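Helia Tabletop Arm: Set-up Guide
Section 4. Safe practice for pick-and-place with a wrist camera

Read this section before running any handling task with the two-finger gripper. It applies to the Helia arm with Grodik controller software and covers work with light objects, dishes and soft containers. 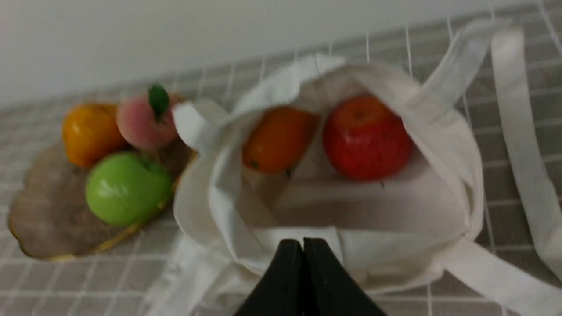
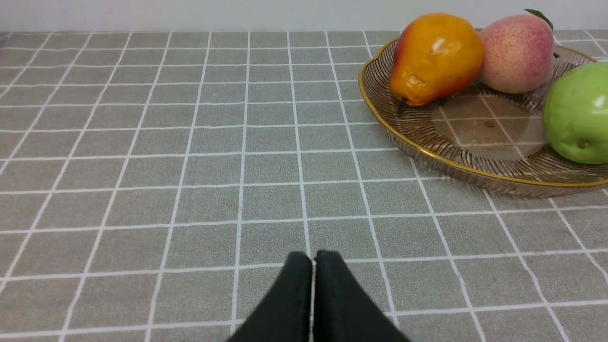
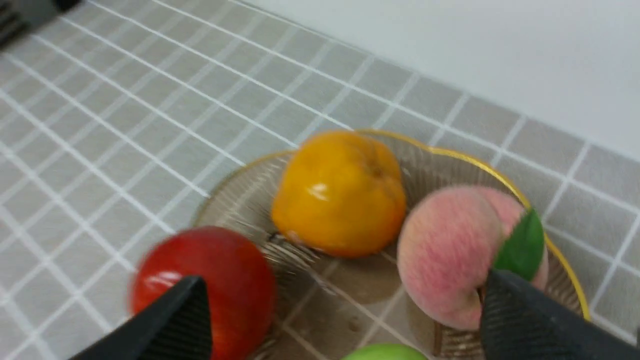 Figure 4-1. Fruit handling task, wrist camera views. The gripper fingers and a ribbed or scalloped, gold-rimmed dish appear in each view.

4.1 Before you start

1. Lay the grid cover flat and pull out any folds.
2. Place the dish inside the marked reach of the arm. Reach is 595 mm from the base.
3. Check that each object weighs no more than 224 g.
4. If the task uses a cloth bag, open the mouth fully and lay the straps clear of the approach path.
5. Check the wrist view on the Grodik screen. The fingertips must show at the bottom.

CAUTION: Keep hands out of the reach area whenever the green lamp on the base is lit. The arm can move without warning.

4.2 Running the task

1. Set the speed limit to Low. Do not raise it until one full cycle has been completed without a stop.
2. Set the approach height to 106 mm above the table.
3. Press Start and stay within arm's length of the stop button.
4. Let the fingers open fully before they go down over an object.
5. If a finger touches the rim of a glass dish, press Stop. Raise the arm by hand control and check the glass for chips.

NOTE: Leaves and stems can catch on the ribbed pads. Choose a grip point on the body of the fruit.

NOTE: Blur in the wrist view is normal while the arm is moving. Wait until it has stopped before you judge the position of an object.

4.3 After the task

1. Send the arm to Park and switch off the drive power.
2. Wipe the finger pads with a dry cloth. Do not use solvent.
3. Enter the cycle count in the log. Pads last up to 3000 cycles. Order replacements from Nadar Parts, Guvimwood.

CAUTION: Never reach into a bag or dish to free an object while the drive power is on.

For stop button wiring, see Section 5.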